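Flekus – Greifdatensatz der Studierendengruppe Stellon
Version vom 19. August 2026

Inhalt
Der Datensatz umfasst 503 Episoden, aufgezeichnet im Rahmen des Projektseminars Greenwood an der Hochschule Cirkunora. Jede Episode enthält Bildfolgen der Kopfkamera und der Handgelenkkameras sowie die Gelenkwinkel beider Arme.

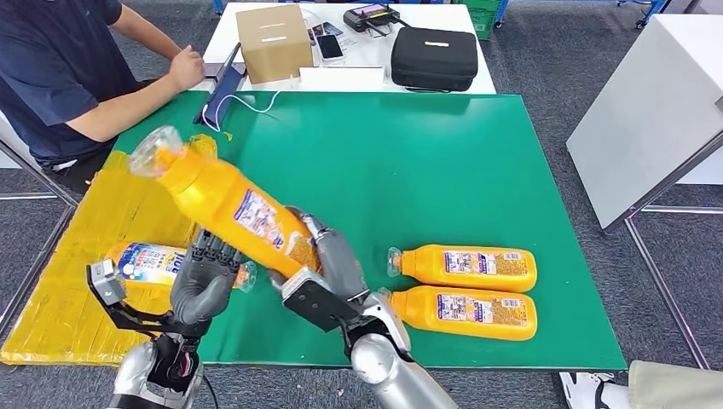
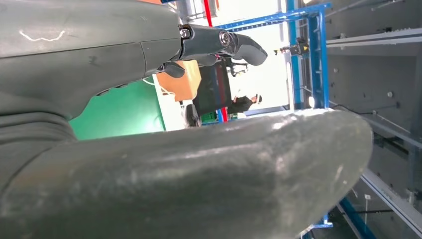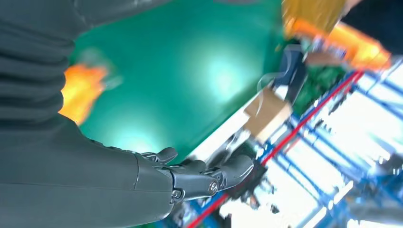
Die Aufteilung in Trainings- und Testdaten erfolgt nach Episoden, nicht nach Einzelbildern. Zugelassen sind Episoden mit höchstens 3000 Zeitschritten; längere Aufnahmen wurden im Juli entfernt. Zielobjekte sind Flaschen wie die orangefarbenen auf der grünen Matte im Bild der Kopfkamera, von denen die rechte Hand eine am Flaschenkörper gefasst hält. Für die Annotation gilt der Griff als »mittig«, wenn die Finger weder Kappe noch Boden berühren.

Bekannte Einschränkungen
– Bewegungsunschärfe in den Handgelenkbildern wird nicht korrigiert.
– 1782 Einzelbilder tragen die Markierung »unsicher« und sind vom Test ausgeschlossen.

Nutzung
Die Weitergabe ist für Lehre und Forschung gestattet. Ein Auszug mit 10 Episoden liegt im Ordner »auszug«.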